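Qui sommes-nous ?

Enfin, « nous »... surtout moi, pour être précise, plus un atelier plein de plantes et une camionnette qui refuse de démarrer quand il pleut. Bienvenue chez Fistlow !

Fistlow, c'est une petite pépinière de fougères et de plantes d'ombre installée à Grenusau, dans l'ancienne remise d'une scierie. J'ai ouvert il y a 10 ans, après une première vie dans un bureau où la seule chose vivante était un pothos posé sur la photocopieuse (je l'ai emmené en partant, il trône maintenant à côté de la caisse et il fait presque le tour de la fenêtre).

Pourquoi les fougères ? On me le demande à chaque marché. Chez mes parents il y avait un jardin plein nord, coincé entre un mur et une haie de lauriers, et ma mère avait renoncé aux rosiers depuis longtemps. Ce qui poussait là, c'étaient des scolopendres, des polypodes et une grosse fougère mâle que personne n'avait plantée. J'y passais mes étés. Quand j'ai eu mon premier appartement, évidemment orienté nord lui aussi, j'ai acheté un capillaire, je l'ai tué en trois semaines, j'en ai racheté un, tué aussi. Le troisième a tenu. Ensuite ça ne s'est plus arrêté.

Aujourd'hui je cultive 606 variétés, dont une bonne partie que je multiplie moi-même à partir des spores. C'est long ! Entre le semis et une plante vendable il faut compter deux ans, parfois davantage pour les asplénies un peu capricieuses. Si une variété est marquée « en nursery » dans le catalogue, inutile de m'écrire tous les mois, je vous promets que je la mets en ligne dès qu'elle est prête. (Bon, écrivez quand même, j'aime bien avoir des nouvelles.)

Je travaille sans tourbe depuis le début. Mon substrat, le mélange Vogler, je l'ai mis au point avec beaucoup de ratés : écorce compostée, fibre de bois, un peu de terreau de feuilles et de la pouzzolane fine pour que ça draine. Il est vendu en sac à la boutique, parce que les clients repartaient avec une plante magnifique et la rempotaient le soir même dans n'importe quoi. Il convient aussi très bien aux bégonias et aux aracées.

Il y a deux serres. La première, la froide, abrite tout ce qui va dehors et vous pouvez vous y promener librement. La seconde est chauffée l'hiver et sert aux semis, on n'y entre qu'avec moi, et on referme la porte derrière soi, merci. Entre les deux, le coin rempotage, où vous me trouverez neuf fois sur dix avec de la terre jusqu'aux coudes.

Et puis il y a Plovow, ma formule d'ateliers. On y apprend à diviser une touffe, à semer des spores dans une boîte, à soigner une plante d'intérieur qui fait la tête. Les groupes sont petits, le goûter est compris, et chacun repart avec son pot. Les enfants sont les bienvenus à partir de l'âge où ils ne mangent plus le terreau. Les inscriptions se font à la boutique ou par le formulaire de contact, et le programme de printemps sort en avril.

Côté pratique, la boutique est ouverte le samedi toute la journée, et le reste de la semaine sur rendez-vous. J'expédie aussi, sauf pendant les grosses gelées et les canicules. Les colis sont calés avec du papier et du foin, donc ne vous étonnez pas si ça sent la grange à l'ouverture. Le parking se trouve derrière la remise, l'entrée est un peu raide mais on y arrive très bien en petite voiture.

L'an dernier, 3878 plantes sont parties d'ici, et j'ai encore du mal à y croire quand je vois la taille de ma table d'emballage. Merci à toutes celles et ceux qui reviennent, qui m'envoient des photos de leurs frondes et qui me gardent leurs vieux pots. À très vite à Grenusau !
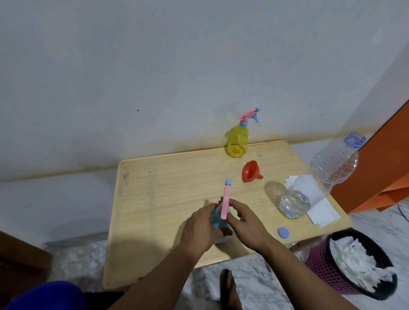

Une dernière chose, parce que la question revient dans presque tous les messages : faut-il brumiser ses fougères ? Un peu si ça vous fait plaisir, mais ça ne remplace ni un arrosage régulier ni une pièce pas trop sèche. Pour les semis en revanche, c'est indispensable, avec une eau non calcaire et un jet très fin. Un simple pulvérisateur à gâchette en plastique suffit largement, comme le bleu clair à tête rose que l'on tient ici à deux mains, ou le jaune translucide resté au fond de la table. Prenez-en un réservé à l'eau, rincez-le de temps en temps, et gardez les traitements dans un autre flacon bien étiqueté.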